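Jardine, sim and planning notes
September 21, 2022

1/ Spent the afternoon on the planner again. The turntable cell in sim now runs from a fresh config with no hand edits. It took 1488 lines of YAML to get there, and I want that number to go down.

2/ The main change: collision checks between the two arms used to run on every waypoint. Now they only run where the swept volumes overlap. Planning time for a bin pick dropped by roughly 80 percent on my machine.

3/ The turntable is its own joint in the model, so the planner can ask for a rotation before it asks for a reach. Zikero handles the ordering. I had it the other way around in August and got a lot of silly elbow poses.

4/ Still broken: grasps close to a bin wall. Out of 23 seeds, 7 fail with the wrist at a joint limit. Widening the approach cone fixed some and broke others, so I backed it out.

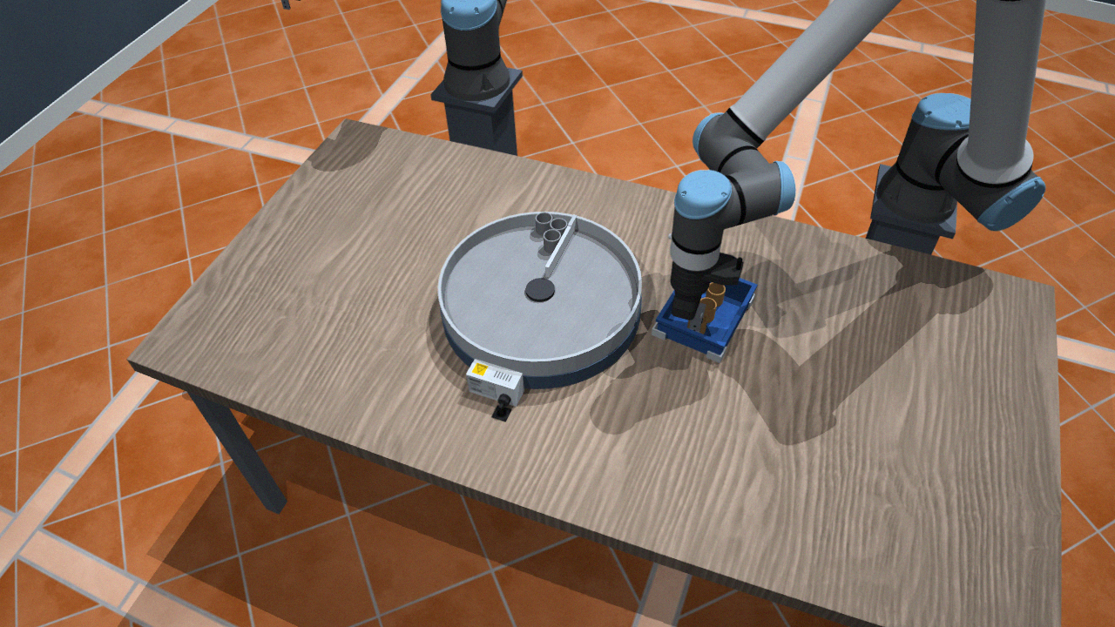 Filed under: Simulation

5/ Current test layout. Gray cups on the turntable, orange-brown ones in the blue bin, right arm down at the bin. The tight spacing between gripper and cups is the case I care about.

6/ Next up is the Celline exporter, which still drops the bin's rotation when it writes the world file. Patch goes up once the tests pass.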